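Rees Robotics Club
Handheld Gripper Handbook
Section 4: Setting up the table and recording a two-handed lift

4.1 What this section covers

This section is for members who have already read Section 3 (charging and tag cubes) and have been signed off on single-gripper work. It covers setting up the round table, pairing the left and right grippers, and recording a lift in which both grippers hold the same object.

The recordings go into the club's training set for the Verkton arms. One recorded lift is called a take. A run is any number of takes made without changing the object or moving the table.

Two members are needed: an operator, who holds the grippers, and a second, who works the laptop and resets the object. Swap roles between runs if you like, but not during one. The file header stores the operator's initials once per run.

4.2 What you need

Left gripper and right gripper, each with its tag cube fitted
Head camera and strap
Recording laptop with Prason installed
Object box from the shelf marked LONG
Desk lamp
Soft cloth
Run sheet and pencil

The grippers are not interchangeable. The left one has a strip of blue tape inside the handle, where your palm covers it. If the tape has come off, check the tag numbers against the card in the lid of the gripper case before going further.

4.3 Preparing the table

1. Clear the table of anything that is not part of the task. The lamp stays. Push it towards the far side, opposite the operator.

2. Wipe the table with the dry cloth. Do not use spray. It leaves a shine that the camera picks up as a bright patch, and tags passing over the patch drop out.

3. Switch on the ceiling lights. Use the lamp only if the Prason preview shows the level bar in amber.

4. Run cables down the back or side of the table and keep them away from the place where the operator will stand.

5. Check that the table does not rock. If it does, turn it a little on the spot until it settles. Folded paper under the foot works for an afternoon but slides out sooner or later.

CAUTION: Power strips stay on the floor, never on the table. Look where yours is before you put the head camera on. With the camera strapped on you have a poor view of your own feet.

4.4 Fitting the grippers

1. Take the grippers out of the case by the handles. Do not lift them by the cubes. The cubes are held by two small screws each and will twist.

2. Look at every tag face. A face with a scratch, a thumbprint or a lifted corner must be cleaned or replaced. Spare faces are in the envelope in the case.

3. Press each cube gently from the side. It should not move at all. If it moves, tighten both screws and write "re-tightened" on the run sheet. The calibration in 4.5 must then be done from the beginning, even if it was done the same day.

4. Squeeze each trigger fully and let go. The fingers should close evenly and open again on their own. A gripper that sticks goes back in the case with a note. Tharushi Nanayakkara looks after repairs and empties the case of faulty ones before each session.

NOTE: The fingers are metal and will mark soft plastic. Objects in the LONG box have been chosen with this in mind. Ask before using anything of your own.

4.5 Calibration

1. Open Prason and choose New run, then Two hands.

2. Put on the head camera. Tighten the strap until the camera stays still when you nod, then tilt it down until the whole near edge of the table shows in the preview.

3. Hold both grippers over the middle of the table with the fingers open. The preview draws a green outline round each tag it can read. You need at least one green outline on each cube before you can continue.

4. Press Start calibration. Move both grippers slowly outwards, then back in, then up to chest height and down again. Keep going until the counter reaches 2,000 readings.

5. Bring the tips of the fingers together, left against right, and hold still. The second presses Zero gap.

6. Read the spread figure at the bottom of the window. If it is 2 or lower, press Accept. If it is higher, repeat from step 4.

If three attempts in a row fail, stop and check the cubes again. A loose cube is the usual cause. The other common one is a tag face put back the wrong way round after cleaning, which gives a green outline but a very large spread figure.

4.6 Recording a lift

Read all of the steps before starting. The operator should say each stage out loud ("closing", "lifting", "down") so that the second can mark it.

1. The second places the object lengthwise across the middle of the table, with its short ends pointing left and right as the operator sees them.

2. The operator stands close to the near edge with both grippers raised, fingers open.

3. The second presses Record and says "go".

4. Lower both grippers so that the fingers are level with the short ends of the object. Do not touch it yet.

5. Bring the grippers in from both sides at the same speed. If one touches first, the object slides and the start position in the file is wrong. Mark the take as a slide and begin again.

6. Press firmly against both ends. Pause for a slow count of two.

7. Lift straight up to the height of your elbows. Keep the object level.

8. Pause again, then lower it to the place it came from.

9. Open the grippers and move both hands clear before the second presses Stop.

The object may be heavier at one end. Lift at the speed the heavier side will allow, and do not correct a tilt by twisting your wrist. Put the object down and start a new take.

Loose items on top

Some tasks on the run sheet carry the letter T. In these, something is left lying on top of the object, such as a coiled cable, and has to stay there during the lift. Lay it down loosely and do not tape it. A different tangle each time is wanted. If it falls off, carry on to the end of the take and mark it as dropped. Dropped takes are kept in their own folder and are of use to us.

CAUTION: Never use a cable that is plugged in at either end as a loose item.

4.7 Keeping the tags in view

Most lost takes are lost for one reason: the head camera could not read a cube for long enough. Prason tolerates short gaps. A gap longer than 490 milliseconds turns the take red in the list.

Look at the object, and keep looking at it. Turning to speak to the second is enough to lose both cubes.

Keep the cubes upright. The top face is the one the camera reads best from above.

Roll long sleeves up past the elbow. Loose cuffs ride forward over the cubes. Short sleeves are simplest.

Tie back long hair and tuck in lanyards.

The second should stand well to one side and keep hands off the table while recording is on. A second person showing at the edge of the picture does no harm. A hand over a tag does.

4.8 Checking and saving

1. After every run, play back the first and last takes at full speed. Check that the two drawn grippers on screen move the way yours did.

2. Delete nothing. Mark poor takes with the reason from the drop-down list: slide, dropped, tag lost, other. If you choose other, type a few words.

3. Press Save run. The laptop copies the files to the Nukeo drive, which can take a few minutes for a long run. Leave the lid open until the bar has gone.

4. Fill in the run sheet: object, letter T or no letter, initials of both members, and anything odd.

The drive holds the club's full set. The target for the two-handed lift is 1,000 clean takes by the end of August, shared between all pairs. Sunil Selvanayagam keeps the running total on the board by the door and updates it from the run sheets, so a run without a sheet is not counted.

4.9 If something goes wrong

Preview is black
The camera lead is in the charging port. Move it to the port next to it.

One cube never turns green
Check for glare first. Switch off the desk lamp and look again. Then check the tag numbers against the card.

Drawn grippers are swapped on screen
You are holding them the wrong way round. Change hands and repeat 4.5 from step 3.

Object slips out at the top of the lift
Check the rubber pads inside the fingers. If they are dusty, wipe them with the cloth. If they are worn smooth, change them (see 3.6).

Fingers close but the gap figure stays the same
The sensor plug has worked loose inside the handle. Do not open the handle. Put the gripper in the case with a note.

Prason closes during a take
Open it again and choose Recover run. Takes made before the fault are safe. The one in progress is lost.

4.10 Packing away

1. Grippers in the case, cubes upwards, triggers released.
2. Camera strap loosened and hung on the hook to air.
3. Object back in the LONG box, with any loose item beside it.
4. Laptop on charge.
5. Run sheet in the tray.

Questions about this section go to Myrto Stamatopoulos or Torbjørn Lundgren. Corrections can be pencilled on the paper copy in the workshop and will be typed up for the next issue. Section 5 deals with passing an object from one gripper to the other. 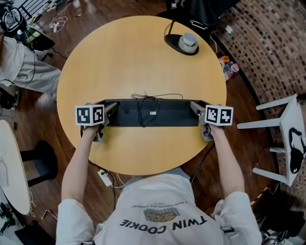 Fig. 4.1 Both grippers on the short ends of the object, with a loose cable on top (T task).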